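宿泊施設「ステュースビー」客室・共用部スタッフ募集(長期・短期)

株式会社クラミッツでは、湖畔の宿泊施設「Stosulby(ステュースビー)」で働くスタッフを募集しています。夏の繁忙期に向けた短期の募集と、通年で勤務できる方の募集を同時に行います。業務の内容と条件をよくお読みのうえ、ご応募ください。

施設について

Stosulbyは本館と別館「Hellwig(ヘルヴィク)」からなる客室数132の宿泊施設です。本館は一般のお客様、別館は長期滞在と研修利用のお客様が中心です。別館は改装を終えたばかりで、客室の設備が本館と一部異なります。配属は採用後に決まりますが、繁忙期には本館と別館の間で応援に入っていただくことがあります。

最寄りはSkutbridge(スカットブリッジ)停留所です。停留所から本館までは緩い上り坂で、歩道があります。別館は本館の裏手に建っており、屋根のある渡り廊下でつながっています。

募集する職種

客室係
客室の清掃、寝具の交換、備品の補充、忘れ物の記録と引き渡しを行います。二人一組で担当の階を回ります。浴室の清掃も業務に含まれます。洗剤を使うため手袋を支給しますが、肌の弱い方は面接のときにお知らせください。

共用部係
ロビー、廊下、談話室、図書コーナー、会議室の清掃と設営を行います。会議室の机と椅子は利用のたびに配置が変わるため、配置図を見ながら並べ替えます。机の運搬には台車を使いますが、階段での上げ下ろしが発生する日もあります。

室内しつらえ担当
客室と共用部に置く額、花器、照明、小さな家具の入れ替えを行います。季節ごとの展示替えが主な仕事で、それ以外の期間は共用部係と同じ業務に就きます。額は壁に掛けるものと台に立てて置くものがあり、どちらも傾きと高さを決められた値に合わせます。美術の知識は必要ありません。作業手順書があり、最初の展示替えには担当社員が付きます。

夜間受付補助
チェックイン対応の補助、館内巡回、電話の取り次ぎを行います。会計処理は社員が担当します。巡回は決まった経路を歩き、施錠と空調の状態を記録表に書き込みます。異常があったときは自分で対処せず、まず受付の社員に連絡してください。

勤務時間

客室係は9時から15時までの勤務です。お客様の出発が遅い日は16時まで延びることがあり、延びた時間の賃金は通常どおり支払います。
共用部係と室内しつらえ担当は、7時から12時までの早番と、13時から19時までの遅番の交代制です。早番だけ、遅番だけの勤務も相談に応じます。
夜間受付補助は21時から翌6時までで、途中に休憩と仮眠の時間があります。仮眠室は男女別です。

短期の方の勤務期間は7月から8月の末までです。期間の途中からの参加もできますが、8月中旬の勤務が可能な方を優先します。長期の方は採用後2か月を試用期間とします。試用期間中も賃金は変わりません。

勤務日数

短期は週4日以上、長期は週3日以上の勤務をお願いします。勤務表は前の月の20日までに確定し、休憩室に掲示するほか、希望者にはメールで送ります。希望休は月に3日まで出せます。学校の試験や家族の介護など、事情のある方には別に調整します。
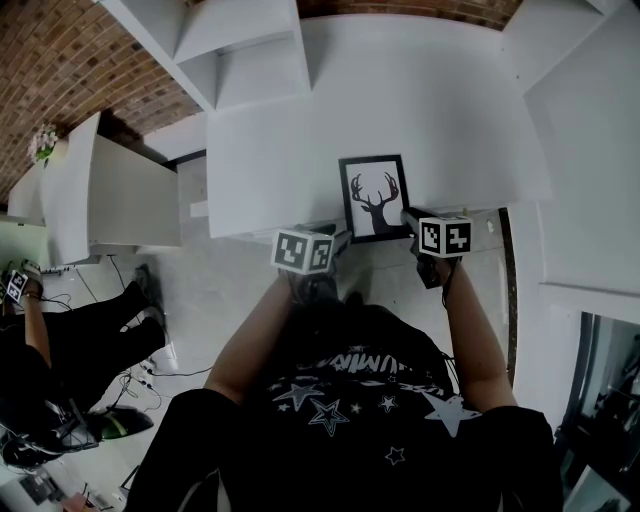
ランベルト敷島からは、応募の前に知りたかったのは仕事の中身よりも寮のことだった、という声が寄せられた。本人は昨年の夏に共用部係として入り、洗濯機が共用であることと、門限がないことを着いてから知ったという。台所に鍋が少ないので、自炊をするつもりなら一つ持って行ったほうがいいとも話していた。この意見を受けて、今回の募集から寮の項目を詳しくしました。

寮について

遠方の方には寮があります。本館から歩いて通える距離の二階建ての建物で、部屋は個室です。部屋には寝台、机、収納、冷暖房が備わっています。浴室、洗濯機、台所は各階の共用です。台所の鍋と食器は今年買い足しましたが、普段使い慣れたものがあればお持ちください。
寮費は無料です。光熱費も会社が負担します。寝具は入寮時に貸し出し、敷布と枕カバーは週に一度交換できます。門限はありませんが、22時以降は廊下と台所での会話を控えてください。寮内は禁煙です。ペットの同伴はできません。
入寮は勤務開始日の前日から、退寮は最終勤務日の翌日の正午までです。荷物を先に送る場合は、到着日を事前に連絡してください。

食事

勤務日は従業員食堂で1食を無料で利用できます。献立は日替わりで、昼と夕方に用意しています。夜間受付補助の方には夜食を出します。食物アレルギーのある方は、採用時の書類に記入してください。食堂で対応できない場合は食事手当に切り替えます。

賃金と手当

賃金は職種と経験によって決まり、面接のときに書面で示します。短期の方も長期の方も、同じ職種であれば同じ基準を使います。深夜の時間帯には法定の割増賃金を支払います。
支払いは毎月末日締め、翌月15日の口座振込です。短期の方で期間を最後まで勤めた方には、満了手当があります。交通費は公共交通機関の実費を支給します。寮を利用する方には、入寮時と退寮時の片道分をそれぞれ支給します。自家用車で通勤する方は従業員用の駐車場を使えますが、台数に限りがあるため、応募時に申し出てください。

服装と持ち物

上着と前掛けは貸与します。ズボンは黒または紺の無地、靴は滑りにくい底のものをご用意ください。長い髪は束ねてください。腕時計は外して作業する職種があります。夜間受付補助の方には上下とも制服を貸与します。
個人のロッカーがあり、貴重品はそこに入れて鍵をかけてください。

応募の条件

18歳以上の方(高校生を除く)。夜間受付補助は20歳以上の方に限ります。
学歴、経験は問いません。日本語での簡単な会話と、作業手順書の読み取りができること。手順書には振り仮名を付けたものもあります。
共用部係と室内しつらえ担当は、脚立の上での作業があります。高い場所が苦手な方は客室係を希望してください。
お二人以上での応募もできますが、選考は一人ずつ行い、同じ組や同じ階への配属は約束できません。

応募の方法

応募用紙に必要事項を記入し、郵送またはお持ち込みで提出してください。応募用紙は本館の受付と、Skutbridge停留所の待合所に置いてあります。ウェブの応募フォームからも申し込めます。フォームでは求人番号の入力欄に「2909」と入れてください。番号が空欄のまま送信されると、別の職種の担当に届き、返信が遅れます。
用紙には、希望の職種を第二希望まで、勤務できる期間、寮の利用の有無を必ず書いてください。写真の貼付は不要です。提出された用紙は返却しません。選考が終わった後に会社で廃棄します。

選考

書類の確認の後、面接を1回行います。会場は本館1階の102会議室です。遠方の方は電話またはビデオ通話での面接も選べます。面接の所要時間は30分で、その後に希望者には館内を案内します。歩きやすい靴でお越しください。
結果は面接から一週間以内に、採否にかかわらずメールまたは郵便でお知らせします。電話での合否の問い合わせにはお答えしていません。

採用後の流れ

勤務初日の午前に説明会を行い、館内の経路、避難口、連絡の方法を確認します。午後から配属先で作業に入ります。説明会の時間にも賃金が出ます。
初日にお持ちいただくものは、本人確認書類、振込先の分かるもの、筆記用具です。年金や扶養に関する書類が必要な方には、採用通知に同封の案内でお知らせします。

問い合わせは株式会社クラミッツ(Clamitz)採用係まで。受付時間は10時から17時です。繁忙期の前は電話がつながりにくくなるため、フォームの問い合わせ欄もご利用ください。定員に達した職種から募集を締め切り、締め切った職種は応募フォームの選択欄から外します。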